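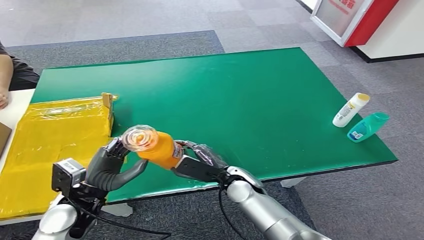
Wie lange muss die Auflage liegen, bevor der Tisch benutzt werden kann?

Einen Tag lang, wenn sie gerollt geliefert wurde. Leichte Gegenstände dürfen schon nach dem Ausrichten darauf stehen, schwere und heiße erst am nächsten Tag.

4 Tischauflage Lomon: Auflegen, Benutzen, Pflegen

Dieser Abschnitt gilt für die Auflage Lomon mit glänzender Oberseite auf rechteckigen Tischen der Reihe Finard. Den Aufbau des Gestells finden Sie in Abschnitt 3. Die Auflage wird lose aufgelegt und nicht verklebt. Wer den Tisch als Mal-, Umfüll- oder Packtisch verwendet, liest bitte zusätzlich 4.4.

4.1 Vor dem Auflegen

Die Rolle im geschlossenen Karton in den Raum bringen, in dem der Tisch steht, und über Nacht liegen lassen. Bei einer Raumtemperatur unter 20 °C bleibt das Material steif und legt sich schlecht an. Den Karton nicht auf die Heizung legen.

1. Tischplatte abräumen.
2. Platte mit einem feuchten Tuch abwischen und trocknen lassen. Sandkörner, Krümel und Klebereste müssen vollständig weg sein, sie drücken sich sonst später durch.
3. Randleiste auf festen Sitz prüfen. Lose Stücke andrücken, bis sie einrasten.
4. Tisch ausrichten. Auf Teppichboden sinken die Beine in den ersten Tagen etwas ein. Stellen Sie die Höhe der Füße deshalb nach einer Woche noch einmal nach (siehe 3.6).

Hinweis: Frisch lackierte oder geölte Platten müssen ganz durchgehärtet sein. Halten Sie sich an die Angabe auf der Dose und geben Sie ein paar Tage dazu.

Vorsicht: Karton und Folie nicht mit dem Messer in voller Länge aufschneiden. Die Auflage liegt in der Rolle direkt unter der Folie. Klebeband an den Stirnseiten lösen und die Rolle herausziehen.

4.2 Auflegen und ausrichten

Bei den langen Ausführungen geht das zu zweit deutlich leichter.

1. Rolle an einer Schmalseite des Tisches ansetzen, glänzende Seite nach oben. Die matte Seite trägt den Aufdruck mit der Chargennummer.
2. Erste Kante bündig an die Randleiste legen und mit der flachen Hand halten.
3. Auflage langsam abrollen. Die zweite Person geht an der Längsseite mit und streicht mit einem trockenen Tuch von der Mitte nach außen.
4. Liegt die Auflage schief, wieder bis zur ersten Kante aufrollen und neu beginnen. Nicht ziehen. Beim Ziehen dehnt sich der Rand und wellt sich danach.
5. Ecken andrücken. Stehen sie hoch, mit Büchern beschweren und über Nacht so lassen.
6. Schutzfolie erst abziehen, wenn alles liegt. Flach ziehen, also dicht über der Oberfläche zurückführen, und in einem Zug bis zum Ende.

Kleine Luftblasen verschwinden meist innerhalb weniger Tage von selbst. Größere streichen Sie zur nächstgelegenen Kante hin aus. Blasen dürfen nicht aufgestochen werden.

4.3 Zuschneiden

Die Auflage wird auf Maß geliefert. Ein Zuschnitt ist nur nötig, wenn der Tisch eine andere Randleiste hat oder die Auflage von einem älteren Modell übernommen wird. Die kleinste Breite, bei der sie noch ruhig liegt, beträgt 58 cm.

1. Maß an beiden Enden und in der Mitte der Platte nehmen. Ältere Platten sind selten ganz gerade. Das kleinste Maß gilt.
2. Auf der matten Seite anzeichnen, mit Bleistift. Filzstift schlägt durch.
3. Auflage auf eine feste Unterlage legen, keinesfalls auf die Tischplatte selbst.
4. Metalllineal anlegen und mit einem scharfen Messer mehrmals leicht schneiden.
5. Grat mit feinem Schleifpapier brechen, von oben nach unten.

Vorsicht, Schnittgefahr: Das Lineal kann auf der glatten Seite wegrutschen. Finger hinter die Kante zurücknehmen und vom Körper weg schneiden.

Zugeschnittene Auflagen sind vom Umtausch ausgeschlossen.

4.4 Flaschen, Flüssigkeiten und Farben auf dem Tisch

Die Oberseite nimmt kein Wasser auf. Glatt ist sie trotzdem, und eine Kunststoffflasche rutscht auf einem feuchten Fleck leicht weg. Das gilt besonders, wenn der Tisch nicht waagerecht steht.

Beim Abstellen:

1. Flaschenboden abwischen, bevor die Flasche auf die Auflage kommt.
2. Verschluss zudrehen, auch wenn die Flasche gleich wieder gebraucht wird.
3. Flaschen mit etwas Abstand zur Kante stellen, eine Handbreit genügt.
4. Liegende Flaschen nur geschlossen ablegen und quer zur Neigung des Tisches, damit sie nicht rollen.

Beim Umfüllen:

1. Tuch bereitlegen und eine flache Schale unter das Zielgefäß stellen.
2. Beide Hände benutzen, eine am Hals und eine weiter unten. Weiche Flaschen nicht zusammendrücken, solange der Verschluss offen ist.
3. Langsam gießen und zwischendurch absetzen.
4. Etikett nach oben halten. Läuft doch etwas herunter, bleibt die Schrift lesbar.
5. Nach dem Umfüllen beide Gefäße verschließen und die Schale als Letztes wegnehmen.

Farbige Flüssigkeiten sofort aufnehmen. Orange und rote Farbstoffe, ob aus Getränken, Sirup oder Reinigern, ziehen an den Stellen ein, an denen die Oberfläche schon abgerieben ist. Auf unbeschädigtem Glanz lassen sie sich in den meisten Fällen auch später noch entfernen.

Vorsicht: Die Auflage ist nicht beständig gegen Nitroverdünnung, Aceton und Bremsenreiniger. Behälter mit diesen Mitteln gehören nicht auf den Tisch, auch nicht verschlossen. Nie Flüssigkeiten in Behälter füllen, deren Etikett etwas anderes angibt.

4.5 Wärme

Kaffeetassen und Teller mit warmem Essen sind unbedenklich. Töpfe, Teekannen und Backbleche brauchen einen Untersetzer mit Füßen oder eine Korkplatte. Ein dünnes Geschirrtuch reicht nicht aus, das Muster des Gewebes prägt sich ein.

Wird der Raum über längere Zeit sehr warm, etwa im Wintergarten, sollte die Auflage im Sommer abgenommen oder der Tisch aus der Sonne gerückt werden.

4.6 Reinigung

Täglich oder nach Bedarf:

1. Krümel mit einem weichen Handfeger abkehren.
2. Mit lauwarmem Wasser und wenig Spülmittel abwischen. Das Wasser darf höchstens 40 °C haben.
3. Mit klarem Wasser nachwischen. Spülmittelreste machen die Fläche stumpf.
4. Trockenreiben, zuletzt entlang der Randleiste.

Einmal im Monat die Auflage an einer Längsseite anheben und nachsehen, ob Wasser darunter steht. Wenn ja, ganz abnehmen, beide Flächen abtrocknen und einige Stunden offen liegen lassen.

Flecken:

Bleistift: weicher Radiergummi.
Fruchtsaft, Sirup: Spülmittel unverdünnt auftragen, kurz einwirken lassen, abwaschen.
Wachs: hart werden lassen, mit einem Kunststoffschaber abheben.
Klebebandreste: mit Speiseöl anlösen, dann Spülmittel.
Kugelschreiber: Brennspiritus auf ein Tuch geben, tupfen, gleich nachwaschen. Vorher an einer Ecke testen.

Scheuermilch, Schmutzradierer und die raue Seite von Schwämmen nehmen der Oberfläche den Glanz. Er lässt sich danach nicht wiederherstellen.

4.7 Abnutzung und Wenden

Feine Schleifspuren entstehen im normalen Gebrauch und beeinträchtigen die Funktion nicht. Am stärksten beansprucht wird die vordere Längskante, weil dort Unterarme, Taschen und Kartons aufliegen. Mit der Zeit kann sich ein heller, weißlicher Streifen bilden. Er ist kein Mangel.

Damit sich die Beanspruchung verteilt, drehen Sie die Auflage zweimal im Jahr, zum Beispiel im März und im Herbst:

1. Tisch abräumen und Auflage reinigen.
2. Von einer Schmalseite her locker aufrollen, glänzende Seite nach außen.
3. Rolle um den Tisch tragen und an der anderen Schmalseite neu ansetzen.
4. Weiter wie unter 4.2, ab Schritt 2.

Die Auflage darf nicht mit der matten Seite nach oben benutzt werden. Der Aufdruck färbt ab.

Ausgetauscht werden muss sie, wenn der Rand einreißt, wenn sich eine Ecke auch nach dem Beschweren wieder hebt oder wenn die Oberfläche bis auf die Trägerschicht durchgerieben ist.

4.8 Lagern und Transportieren

Immer rollen, nie falten. Ein Knick bleibt. Der Durchmesser der Rolle soll ungefähr 39 cm nicht unterschreiten, enger gerollte Auflagen brauchen beim nächsten Auflegen deutlich länger, bis sie plan liegen.

1. Auflage vollständig trocknen lassen.
2. Ein sauberes Bettlaken oder Seidenpapier auflegen und mit einrollen.
3. Rolle mit breiten Stoffbändern schließen. Gummiringe und Kabelbinder schneiden ein.
4. Liegend lagern und nichts daraufstellen.

4.9 Ersatzteile

Auflage, Randleiste und Stellfüße sind einzeln erhältlich. Geben Sie bei der Bestellung die Chargennummer von der matten Seite an und die Länge der Platte ohne Leiste. Farbabweichungen zwischen zwei Chargen sind möglich. Ersatzleisten werden in gerader Länge geliefert und an den Ecken auf Gehrung geschnitten, die Schnittlehre liegt bei.

Fragen zu diesem Abschnitt beantwortet Jinfeng Pan im Kundendienst Stomitz.

Stand dieses Abschnitts: 4. Februar 2026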